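Packing floor people – anyone else getting arms this year?

packrat_jo
Posted 7 February 2026
Long time lurker. I'm on the kitting line at Hundstead (we do the activity boxes, so balls, foam shapes, little dishes, all that stuff) and we've been told that two stations go over to robot arms in May. They're from Vilari. Right now there's one set up on a table by the break room and a few of us take turns watching it and resetting things for it.

I'm not panicking, but I'd love to hear from people who have already been through this. What did your day look like after? Did they keep your hours?

millhand2953
We got ours at Trinenport last spring. Hours stayed the same, the job didn't. I used to pack. Now I refill bins, clear jams and sign off on a tablet. My wrists are way better. I'm also bored out of my skull by 10 am, so pick your poison.

dockside_ray
"Hours stayed the same" until they don't. Sorry to be that guy. At my old place they said the same thing and then just didn't replace anybody who left. No layoffs, technically! I'd get something in writing before May.

packrat_jo
Yeah, that's what my sister said too. We have a floor meeting coming up and I want to go in with questions that aren't just "so am I fired". The one thing they did put in writing is that nobody on kitting loses their grade for the first year. Doesn't say anything about the second.

ban_the_beeper
Different take – I asked to be moved onto the robot cell and I'd do it again. Got a pay bump for it, small but real. You learn which stuff it handles well and which stuff drives it nuts, and the engineers really do come ask you, because you've had your hands on those parts for years. Get in early if you can, Jo. The folks who waited got whatever was left.

dockside_ray
How many people got that bump though? On our floor it was one per shift. Great for that one.

ban_the_beeper
Two per shift here. I hear you, it's not everybody.

line6_lurker
What's it like for speed? Our best packer does 826 boxes on a good shift and management keeps waving 1894 around as what the arms will do. I'll believe it when I see it.

packrat_jo
No clue on a full shift, it's only doing practice sorts so far. I did grab a picture for my sister, so you all get it too. 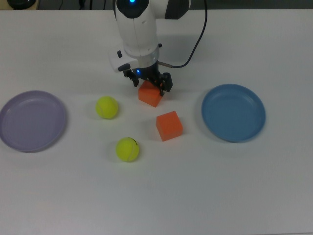

The Vilari arm on the practice table, two cubes and two tennis balls to deal with

The plates are where stuff is meant to go, cubes on the blue one and balls on the other. I've done a couple of afternoons as the person who puts it all back and hits go. It's kind of peaceful? But I noticed I hadn't talked to anybody for an hour, and on the line we never shut up. That's the part I'd miss.

millhand2953
Oh man, yes. Put that on your list for the meeting. They spaced our stations out for the safety zones and I lost the person I'd chatted with for six years to the other end of the building. Ask for the floor plan before they bolt anything down. We didn't.

line6_lurker
Foam and tennis balls are the easy stuff though. Wait till they hand it a floppy bag.

ban_the_beeper
Ours does bags ok now. Took months and a lot of me standing there with a clipboard, but ok.

dockside_ray
Who got paid for what you wrote on that clipboard? I'm serious. If they're using what Jo knows to set this thing up, that should be in her job title before May and not after.

packrat_jo
Ok that's going on the list right under the floor plan. Will report back after the meeting. If anybody has wording for the training pay question, send it my way, I'm terrible at that kind of email.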